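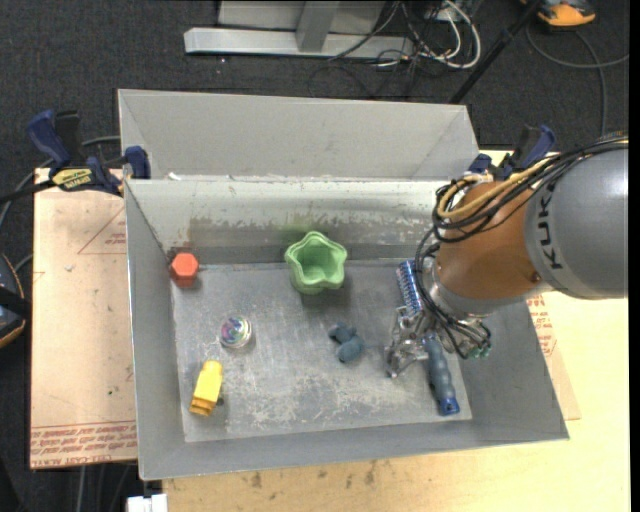
Is the old Ploltavmont mill site ready for tenants? Parts of the ground floor are, and the rest is a long way off.

The city opened the building to the public Wednesday evening, and I went mostly to see what the incentive money has bought. Stunorbridge is getting tax abatements on all 300 units planned for the upper floors. I was shown 2 of them. Both were on the third floor, both faced the river, and both had furniture in them. The stairs to the fourth floor were roped off.

Henrique Cordeiro led the tour for the developer. He told us the project would bring 100 permanent jobs. I asked how many of those would be new and how many would move over from the Drendbridge offices across town. He said the breakdown was "still being worked through." The same question got the same answer at the council hearing in March.

Parking is the other sore spot. The plan shows about 50 spaces for visitors, on a lot the Ebrahimi family still owns and has not agreed to sell. A woman behind me asked what happens if they don't. We were moved along to the lobby.

Tsehay Ejigu from the city's development office did stay late and answer what she could. She confirmed that the abatement has no clawback if the job numbers fall short. I'd want that fixed before the second vote. The brickwork on the river side looks good, I'll give them that.

Comments (3)

millrat: They showed my group the same two apartments.

Joan P.: No clawback? Who signed off on that?

eastbank_dad: I'll take a half-finished building over the empty one we had. Still want to know about the parking.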